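About Tandham Floor Care

Tandham Floor Care cleans, repairs and re-lays carpet in homes, offices, schools and churches. We work out of a shop and wash plant on Grube Street, and most of our customers are within an hour's drive of it. We are a family-size company and plan to stay one.

How we started

Aled Humphreys opened the business with one van, one extraction machine and a telephone in his kitchen. He had spent his twenties laying carpet for a contractor and had noticed that a lot of the carpet he was paid to tear out was still sound. It was dirty, or it had come loose at a doorway, or one corner had been chewed by a dog. The owners had been told it was finished and had believed it.

His first regular customer was a dentist's office that wanted its waiting room cleaned after closing time. The dentist's sister ran a preschool, and the preschool shared a building with an accounting firm. That was most of the first year's work. The second van came when Aled got tired of turning down jobs on the far side of the river.

We moved to Grube Street when the old bakery supply warehouse came up for rent. It has floor drains, a loading door wide enough for a rolled twelve-foot carpet, and good ceiling height for drying. The smell of yeast took a full winter to leave.

What we do

Cleaning is the largest part of our work. We use hot water extraction on most synthetic carpet and a low-moisture method on wool and on glued-down carpet that should not be soaked. We vacuum first, and we vacuum for longer than people expect. Dry soil is easier to remove before it gets wet, and there is usually more of it than anything else.

Repair covers burns, pulled loops, pet damage, open seams and worn thresholds. We ask customers to keep leftover pieces from the original installation, even small ones, and to store them flat. If there are no leftovers, we can often take a patch from the back of a closet and put a close match in its place.

Re-stretching fixes ripples. Carpet that was laid without a power stretcher tends to loosen within a few years, and furniture dragged across it makes the problem worse. A ripple in an average living room is a morning's work.

Installation is something we do for existing customers and for schools and offices. We do not run a showroom. We keep sample books for broadloom and carpet tile at the shop, and you are welcome to borrow them overnight so you can look at the colors in your own light.

Area rugs come to us. Drop them off at the loading door, or call and we will pick them up when a van is in your part of town. Rugs are dusted, tested for dye bleed, washed flat and hung. Allow 9 working days for most rugs and longer for thick wool pile in damp weather.

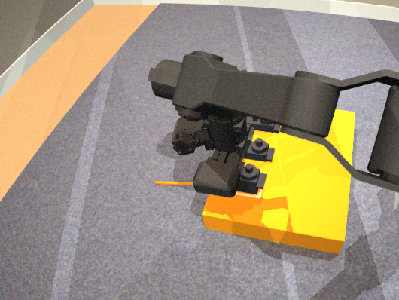 Schools and offices make up close to half of our hours. For these customers we work evenings, school breaks and the weeks between tenants. We set up a cleaning plan by traffic, so an entry hall may be cleaned four times in a year and a storage room once. Most buildings that call us have been cleaning every room on the same schedule, and they end up paying for work in rooms that did not need it while the entrance wears out.

We also look after entrance mats. A good mat, long enough for several steps and vacuumed every day, does more for the carpet behind it than any product we could sell you.

What we don't do

We don't clean hardwood, stone or tile. We don't take water-loss work when sewage is involved, and we will give you the number of a company that is equipped for it. We don't sell stain protection as an add-on at the door. If we think your carpet would benefit from it, it will be in the written estimate with its own price, and you can cross it off.

Products

We use the Plimach line of carpet detergents for general cleaning and a Flullano rinse on wool. Both rinse out without leaving a sticky film, which is the usual reason a carpet gets dirty again soon after cleaning. Our spotting kit is ordinary: white towels, a mild detergent, white vinegar, an enzyme cleaner for pet accidents and a great deal of patience. Safety sheets for everything on the vans are kept in a binder behind the driver's seat. Ask the crew and they will show you.

Our people

Each crew is made up of 2 technicians. New hires spend their first months in the rug plant before going out on a van, since a rug on the wash floor is a better place to learn fibers than a customer's bedroom. They then ride with a senior technician until that person signs them off. Everyone is on the payroll. We don't use day labor and we don't pay commission, so your technician gains nothing by adding to the job once he or she is in the house.

Aled still does most of the estimates himself. He will move your furniture to look at the carpet underneath, and he will put it back.

Prices and estimates

Estimates are free and in writing. For homes we can usually give a price over the phone if you know the room sizes. For commercial buildings over 2,000 square feet we prefer to walk the space, and for anything over 1,000 square feet of installation we measure twice before ordering.

If you are not satisfied with a cleaning, call us within the month and we will come back and do the area again at no charge.

Hours and visits

The shop is open from 7:30 a.m. to 4 p.m. on weekdays, with later drop-off in October and November when people bring in rugs ahead of the holidays. Please use the loading door on the alley side. The front door sticks, and the bell is hard to hear when the fans are running.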